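机器人社的分拣台，写到第二学期

七月了，社团活动室的空调修好了一半，制冷可以，遥控器不行，要站到椅子上按面板。先把这件事记下来，免得下学期又去找。

上次写博客还是报名那会儿。我们组报的是校内自动化课的结课项目，题目叫“小件分拣”，要求是传送带送料，机械臂抓取，放进指定的盒子，全程不许用手碰。组里给项目起了个名字叫Stelska，没有什么意思，是组长在键盘上乱敲出来的，后来所有文件夹都用了这个名字，也就改不掉了。隔壁组叫Piras，做的是码垛，他们比我们早一周开始。

先说台面。一开始我们直接在桌板上干活，标定点用记号笔画，擦了又画，画了又擦，到第三周已经分不清哪个点是新的。后来Patricio Vidal老师让我们把整张桌子铺上牛皮纸，用蓝胶带打格子。贴胶带那天是星期五，贴了一个下午，拉线、压平、撕掉重来。格子不算很方，近处和远处差一点，对我们够用了。它的用处主要是说话方便，以前喊“往左一点，再左一点”，现在直接报第几列第几行，改程序的人不用抬头。

要提醒下一届的是，胶带不要贴得太紧。牛皮纸会鼓，天气潮的时候尤其明显，鼓起来以后示教点的高度就不准了。我们第一次发现的时候，以为是机械臂零点丢了，重新标了一遍，白费一个晚上。

料盒也换过两次。最早用纸箱，轻，夹爪蹭一下就跑。后来换成蓝色的塑料收纳盒，开口朝着我们这一侧，里面垫一张白纸。垫纸是我提的，盒底颜色深，黄色方块落进去以后相机识别不稳定，垫了白纸以后好很多。纸容易滑，最好用双面胶粘住四个角。
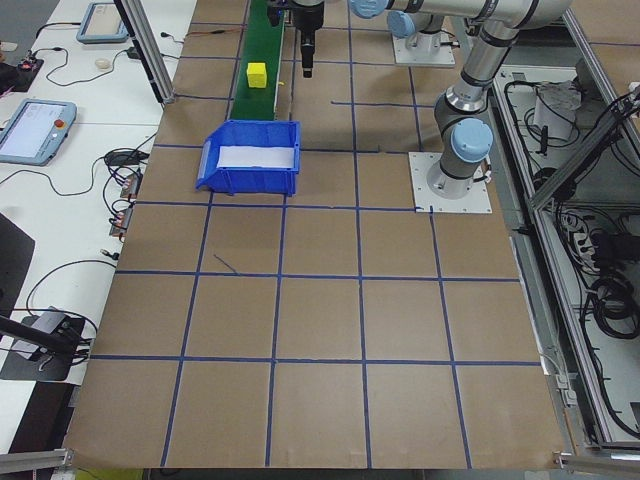 调试中的分拣台，黄色方块在绿色传送带上。

传送带是学校旧设备，速度只有两档能用。快的那档方块会歪，慢的那档等得人着急，最后还是用了慢的。歪的问题我们查了很久，先怀疑皮带跑偏，又怀疑送料口不正，拆开看都没毛病，最后是方块本身一个面磨圆了，换一个新的就好了。旧的那个我留着，放在工具箱第一层，写了“不要用”。

然后是抓取。思路很简单，方块到位，停带，夹爪下降，夹住，抬起来，移到盒子上方，松开。写成流程图只有一小块，真正写程序的时候，光是“到位”两个字就改了很多版。用时间算，皮带打滑就不准；用传感器算，灯光一变就误报。最后两个条件都用，传感器触发以后再等一小段时间，位置就稳定了。延时的数值写在程序开头，单独一行，带注释，以后谁要改就改那里，不要到后面的子程序里去找。

下降高度也吃过亏。第一版设得太低，夹爪指尖碰到皮带，报警停机，示教器上跳出来一长串代码，我们对着手册查了二十来分钟。第二版又太高，只夹到方块上沿，抬起来走到一半就掉。后来的办法比较笨，在方块旁边立一把钢尺，一点一点往下走，记下刚好夹住中间的高度，再存成示教点。这个点的名字叫P_PICK，请不要覆盖。

正式测试是上周做的。规则是连续跑100次，中途不许调参数，也不许扶方块。第一轮成功70次，大部分失败都在前半段，原因是盒子被碰歪以后没人发现，后面的方块落在盒沿上弹出去了。于是在盒子两边的纸上画了定位线，每轮开始前先对一遍。第二轮只有18次没成功，其中多数是传感器误报。老师看了记录表，没有说好也没有说不好，问我们误报集中在什么时段。我们翻了一下，都在下午四点以后，太阳从西边窗户照进来。拉上窗帘以后误报少了，不过还没有完整跑第三轮，不敢说已经解决。

分工上也有一点教训。示教器同时只能一个人拿着，另外的人就闲着。前半学期大家都挤在台子边上看，效率很低。后来改成两个人上机，一个操作，一个守在急停旁边，其余的人在后面写报告、整理线。线是真的需要整理，每次加一个模块就多几根，没有标签，拔错过一次，通信断了，查了一个小时。现在新接的线都要贴标签，旧的还没补完，写到这里想起来明天该补了。

结课报告已经写了nearly——这个词是我从组长的英文摘要里抄来的，她写“nearly finished”，其实只写完了前两章。我负责调试记录和误差分析，图表还缺两张。校外有一个叫Tidonlow的学生交流赛，秋天开始报名，规则里也有分拣项目，不过方块换成了几种颜色，要分开放。我们在讨论要不要去。要去的话，视觉部分得重写，盒子也不止一个，台面上的格子倒是可以接着用。

程序备份放在活动室电脑的Drernden文件夹里，主程序和测试版分开存。测试版跑之前先看一眼速度倍率，上次有人调高了忘记改回来。

下周先把第三轮跑完，窗帘拉开和拉上各跑一次，结果贴在下一篇里。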